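Updated 2021-02-05. I rewrote the drying section and added the part on mittens.

# Washing fuzzy and knitted things by hand in a basin

I wash winter knits and soft toys by hand, on a table, in a plastic basin. The method below works for long-pile plush, for plain knitted mittens, and for most hats. It doesn't work for anything with a battery box or a sound chip sewn inside. Feel for a hard lump before you start and, if you find one, stick to wiping the surface with a damp cloth.

## What you need

- A basin big enough for the item to lie down in without folding
- Liquid soap for delicates. I use Kota wool wash, the unscented one
- Two bath towels, light colored or old enough that they no longer shed dye
- A wide-toothed comb or a soft pet brush
- A drying rack with a flat mesh shelf. Mine is a Gretitside and the mesh sags a little in the middle
- A table you don't mind getting wet, or one with an oilcloth over it

You won't need fabric softener. It coats the fibers and long pile goes limp with it.

## Before any water

Look the thing over dry. Check the seams first, and press along them with your thumbs. A seam that gapes when dry will open further when the stuffing takes on water, so sew it now with a doubled thread and small stitches. Knitted items want the same check at the cuff and at the base of the thumb, where the yarn wears thin.

Shake out crumbs and sand. Vacuuming with a stocking over the nozzle also works on short pile, but I wouldn't do it on anything long.

Then comb. People skip this and regret it, since a tangle that goes into the water as a loose knot comes out as felt. Hold the pile near the base with one hand and work from the tips inward with the other. Go with the direction of the fur. On frosted plush, the kind with tips a different shade from the coat, the color changes as you push the fibers one way or the other, and that can look like a stain. Part the pile down to the backing before you decide that a dark patch is dirt.
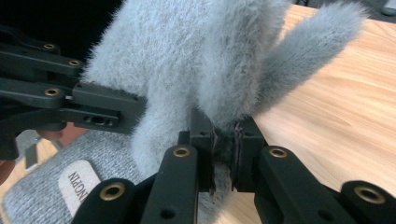

One reader, Rønning, wrote in to say that combing dry had pulled out a good deal of fur on an old rabbit and that a very light mist of water first had helped. Fine by me on older toys. Use a spray bottle, mist the comb and leave the toy alone. New plush sheds a bit whatever you do, and the shedding slows after the first wash.

## Testing the color

Dampen a white cloth, press it for a minute against a part that won't show, and look at the cloth. Under a limb is good on a toy. On a mitten, use the inside of the cuff. If color comes off, use cold water only and wash the piece by itself.

## Washing

1. Fill the basin a little over halfway with cool water. It should feel neither warm nor cold on the wrist. If you like to use a thermometer, I go by 28 °C and not above it.
2. Add the soap and swirl it with your hand until it's mixed in. Never pour soap directly onto the item.
3. Lay the item on the water and press it under with flat hands. Let it fill slowly.
4. Squeeze and release, moving from one end to the other. Don't rub, and don't twist.
5. Leave it for ten minutes. Soft toys with a lot of stuffing float, so turn them over partway through.
6. Lift with both hands underneath. Wet stuffing is heavy and a limb will stretch if you pick the toy up by it.
7. Pour out, refill with water at the same temperature, and press again. Repeat until there's no foam.

Rinsing takes more water than washing does. Two changes is the least I'd do, and thick pile usually wants more.

Keep the temperature even from one basin to the next. Wool shrinks from the jump between warm and cold as much as from the heat — acrylic is more forgiving, but if the label is gone you won't know which you have.

## Getting the water out

Press the item against the side of the empty basin and tip the water away. Then lay it on a towel, fold the towel over, and roll the whole thing up like a sleeping bag. Lean on the roll. Unroll, move to the second towel, and do it again.

I weigh things at this point, mostly out of habit. A toy that was 269 g dry came to 390 g after the second towel, and I was happy to put it on the rack like that. If yours still drips when you hold it over the basin, it needs another towel.

## Mittens

Mittens are quick, and they're a good thing to practice on. Wash the two together so that they fade and fluff at the same rate. Turn them inside out for the wash and right side out for the drying.

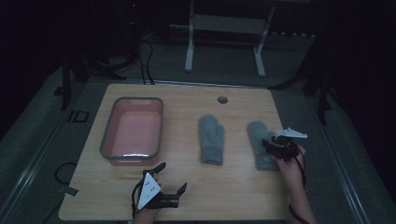 Shape matters more than soap with knitted mittens. Whatever outline they dry in is the outline you'll wear, so take a minute to set them on a flat surface and pat them square. Pull the cuff gently widthwise, then lengthwise, and smooth the hand toward the tip. I put the first one down next to the basin with the fingers pointing away from me and the thumb angled out to the right, and I place the second farther along the table with a gap between them. Slide a finger into each thumb to open it, then leave it out at an angle. A thumb that dries flat against the palm gets a crease down the side that takes a few days of wear to go.

If one has come out longer than the other, lay it on top of its partner while both are still damp and ease the short one out to match. Don't cut corners by pulling hard on the tip. Push from the inside with your hand and stretch a little at a time.

## Drying

Mittens can go straight onto the mesh. Turn them once, after the upper side feels dry. Keep them off the radiator.

Plush takes longer. Put it on its back first, with the limbs away from the body so air gets into the joins. Turn it every few hours. A toy can feel dry on the outside while the middle is still damp, and it will smell musty within a week if you put it away like that. Squeeze the thickest part hard and hold it against your cheek. Cool means damp.

In August I dry everything by an open window and most of it is done by the next evening. In winter I set the rack near a small fan — mine is an old Oster on its lowest speed — and allow an extra day.

Comb again when the tips are dry but the base still has some moisture in it. The fibers separate easily then. Comb once more when it's fully dry, lightly, and shake the toy by the body to lift the pile.

## Storing

Cotton bag or open shelf. Plastic bags trap whatever moisture is left. Lay mittens one on the other with the thumbs matching, and don't fold one cuff over the pair, which loosens the ribbing on that side.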